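Our school wants to team up with a chocolate maker for a river otter fundraiser – how do we ask, and what's fair?

Posted by vimala_reddy in Fundraising and Local Causes

Hello everyone, and thank you in advance to anybody who reads all of this, because I do tend to go on. I help run a small group that looks after a stretch of creek behind our elementary school. We have river otters again after a very long gap (my neighbor cried when she saw the first one, and I wasn't far behind her), and we'd love to raise $2000 for native planting along the banks and a couple of decent signs asking people to leash their dogs.

There's a small candy company in the next town called Zellier. They make those flat caramel bars with sea salt, and one of our parents suggested we ask them to do a special wrapper in May, with part of each sale coming to us. I've never asked a business for anything bigger than a raffle basket. Do I write to them or walk in? Do we ask for a share of each bar or a flat amount? And does it look bad for a wildlife group to be selling candy with somebody's logo all over it? A few of our members are uneasy about that last part and I'd like to have something sensible to tell them.

Thank you again!
Vimala Reddy

creekside_marlo

Hi Vimala, and congratulations on the otters! We did something very close to this with a bakery called Caron, for a barn owl box project, so I can tell you how it went for us, warts and all.

Write first, and keep it to one page. Say who you are, what the money is for, and what you'd like them to do. I sent three pages with a history of the barn owl in our county and I don't think anyone got past the first paragraph. The second try was short and I had a phone call the next morning. After that, go in person, and bring a child's drawing of an otter if you can lay your hands on one – it did more for us than the budget did.

On the money, we asked for 40 cents a loaf and they sold 600 loaves, so that was $240. Lovely, but I had told everybody to expect a good deal more, and I spent a while feeling foolish. What I'd do now is ask for a small flat amount up front and then a share of each sale on top. The flat part lets you order your plants without biting your nails, and the share gives the shop a nice number to put on a card by the register.
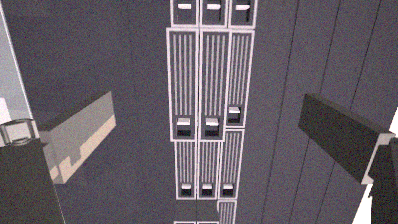

Please do get the terms in writing, even if they're the nicest people in the world. Ours was an email, nothing fancy, saying which product it was, the first and last day of the sale, how much per item, and when we'd be paid. Then keep that email somewhere you'll find it again, along with the monthly sales totals and the thank-you letters. I had mine spread over a kitchen counter, a glove box and my husband's desk, and it was misery at tax time. A unit with three columns of compartments and little pull handles would have saved me, one column for the sponsor, one for the money coming in and one for what we spent. A shoebox with dividers would do you just as well, of course, and your bank will want to see a separate account for the group anyway if you haven't opened one.

As for the uneasy members, we had those too. We agreed that the bakery could say it supported our owl boxes, and that we would never say their bread was better than anyone else's. That settled most people down. One lady still bought her rolls elsewhere out of principle and we stayed friends.

Good luck, and do come back and tell us what they said!

proltia_fan

Flat fee. Per-item deals are a headache and you have to trust their count. My kids' swim club did one with a juice stand and we're still waiting on the last 2 payments.

Also check whether your state has rules about stores advertising that a sale benefits a charity. Some want a written contract or a registration. Ask your state's charity office, they'll usually answer an email.

hattie_in_vakholm

I'm on the other side of this, as I have a little gift shop and get letters like yours all through the year. I enjoy them, truly, and I say yes more often than I should! So here's a bit from behind the counter.

A special wrapper costs real money for a small company. There's the design, and then most printers want a big minimum order, and if the sale is slow they're left with boxes of otter wrappers they can't use. Ask whether a sticker on the ordinary wrapper would do. I paid for stickers once and for printed bags once, and I'd take the stickers every time. Your school could even hold a drawing contest for the design, and then every family has to buy a few bars, don't they, if it's their own child's otter on the front.

Please ask well ahead, too. If you want the bars out in May, I'd be writing in the winter. Candy people are run off their feet before Valentine's Day and again before Easter, so pick a quiet stretch to telephone, and mid-afternoon is kinder than first thing. Chocolate and caramel don't care for warm weather either, so if your sale table is going to be outdoors, find some shade or hold it early.

About the logo, I would only say that I like mine to be on the poster but I don't need it on the creek. If Zellier asks for their name on your permanent signs, it's fine to say no and offer them a spot in the school newsletter and a walk along the bank with whoever knows where the otters like to come out. I went on one of those for a heron group and I've given to them ever since.

And send a thank-you with a photo of the planting once it's in the ground. So few groups remember to, and I keep every one I get pinned up beside the till.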